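The Left Hand

It was always the left one. By the time Omar Rizk had been at the shop in Katville for two summers, he could tell you which of the hand grippers was going to need him before he had his coat off, and it was the left one, every time, and he had stopped being annoyed about it somewhere in the first year and started being fond.
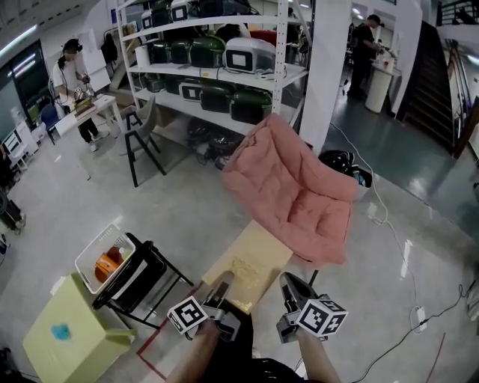 There were two of them to a set, a left and a right, and you held them out in front of you and did ordinary things with them, picked up a cup, turned over a board, while the computer learned where your hands had been. Omar's job was to keep the sets honest. He tightened what worked loose, he cleaned the jaws, he checked the marker cubes, and when a set had gone too far for any of that he took it to the back bench and opened it up, and those were the days he liked best, although he would never have told Mrs. Plimon so, because Mrs. Plimon paid by the hour and had opinions about people who enjoyed themselves at the back bench.

Set 8 was the oldest still working. It had come from a company called Jorkurik that used to make garage door hardware and had gone into grippers, as far as Omar could gather, because a nephew talked them into it. They made them heavy. Newer sets weighed next to nothing and felt like it, like holding a pair of salad tongs, but with a Jorkurik you knew you had something on the end of your arm. The collectors complained about it by lunchtime. Omar's friend Zoubi, who had bigger shoulders than anybody on the floor and complained more than all the rest of them put together, said that if he wanted to lift weights he would join a gym.

"You'd be back by the weekend asking for your money," Omar said.

"I'd be back by the weekend looking wonderful," said Zoubi, and handed him the left one. "It's doing the thing."

The thing was a sort of hesitation. You squeezed, and the jaw thought it over, and then it closed. It was a very small pause, and for picking up a cup it made no difference to anyone, but the computer saw a hand that had closed and a jaw that hadn't, and at the end of the day the recordings came back with a yellow flag beside them and somebody had to do them over. Omar squeezed it a few times next to his ear. He had learned that from his father, who repaired sewing machines and listened to every one of them before he would touch a screw, sometimes for so long that the customer would start shifting from foot to foot and looking at the door.

"Well?" said Zoubi.

"It's thinking."

"I know it's thinking. Make it stop."

So he took it to the back bench, and the right one with it, as he never liked to split a pair. He laid out the gray cloth. Off came the marker cube first, four screws, into the lid of a jelly jar so they wouldn't roll. You had to be careful with the cube. It was only a light little thing covered with black and white squares, and new people were always picking the whole gripper up by it the way you would pick up a kettle, but everything the computer knew about where your hand was it got from those squares, and if the cube sat even a hair crooked then every cup in Katville was a hair to the left of where it ought to be. Omar had made that mistake himself in his first September, and had put a cube back a quarter turn around, and for a whole afternoon the recordings showed Zoubi carefully pouring rice onto the floor beside a bowl.

Under the cube was the cover, and under the cover was the slide, a steel rail about as long as a finger, with a little carriage that ran along it and a spring behind. He wiped the rail with a clean rag and looked at the rag. Gray, as usual. He wiped it again. He ran the carriage up and down with his thumb, slowly, with his eyes shut, and two thirds of the way along he felt it, a place where it dragged.

He could have greased it. He had greased it before, four or five times that spring, and each time it had run sweet as anything for a week and then gone back to thinking. The tin was right there by his elbow. But it was a quiet afternoon, and there was rain on the way so nobody was in a hurry to get home, and he pulled the lamp down on its arm and got out his father's loupe and had a proper look, and there on the inside of the rail was a burr, a tiny bright curl of metal you could have covered with a grain of salt.

It had been there since the factory, he thought. Some person at Jorkurik, years ago, with a garage door on their mind, had cut that rail and not run a stone along it, and everybody since had been putting grease on top.

"Hello," said Omar.

He took the rail out, which meant the spring had to come out, and the spring, being a Jorkurik spring, left the bench and went under the cabinet. He spent a good while on his stomach with a ruler. He found the spring, and a pencil, and a peppermint that he gave some thought to and put back. Then he sat down again and stoned the rail, long light strokes, all in one direction, the way you would brush a cat that hadn't made up its mind about you. After every few strokes he stopped and felt with his fingernail. It catches, and it catches, and then there comes a stroke after which it doesn't, and you do one more for luck, and then you put the stone down before you can do any harm.

Mrs. Plimon came by while he was washing out the filings.

"Is that the left one again?"

"Yes, ma'am."

"I have a catalog on my desk," said Mrs. Plimon. "They'll sell me a set for 300 dollars that weighs less than my purse."

Omar had seen her purse and thought that this left plenty of room, but he only said that he would like until tomorrow. She looked at the parts on the gray cloth, and at the jelly lid with the screws in it, and at the fluff all down the front of his shirt from lying under the cabinet. She was not a hard woman. She had started the shop in her own garage, and the first sets they ever used she had put together at the kitchen table after her boys were asleep, and she still had a scar on her thumb from one of them.

"Tomorrow," she said. "And don't work for nothing, put your time down."

He put it all back in order, rail, carriage, spring (with a hand cupped over it this time), and one drop of light oil from the needle bottle, no grease. He closed the cover. He set the cube on and checked it against the right one, arrow to arrow, and ran the four screws in a little at a time, going corner to corner, and then went around once more. Then he squeezed it beside his ear. It made a small clean click with no thinking in it at all. He squeezed the right one for comparison, and frowned, and squeezed it again.

Next to the left one, the right one sounded terrible.

He sat there a minute with one in each hand. It had started to rain, and he could hear Zoubi out on the floor telling somebody about the gym. The right one had never been in for anything but a cleaning. Nobody had ever had a word to say against it, and here it was with a drag of its own, just a faint one, in what he would have bet his lunch was the very same place, cut by the same person on the same morning.

He looked at the clock. He took the screws out of the right-hand cube and put them in the jelly lid, and he turned the lamp a little, and he found his father's loupe where it had rolled behind the tin.

Zoubi stuck his head in at closing time with his jacket over his hair.

"Did you fix it?"

"Which one?" said Omar.

"What do you mean, which one? The left one. There's nothing wrong with the right one."

"Go home, Zoubi. You'll get wet."

"I want to try it first."

"It's in pieces."

"The left one's in pieces?"

"The left one's by your hand there."

Zoubi picked it up, properly, by the grip, and squeezed it. Then he took a pencil off the bench with it and put the pencil down, and picked it up again and put it down, and stood the peppermint tin on its end, and went on like that for some time, dripping on the floor, while Omar went on stoning the rail with his head bent under the lamp.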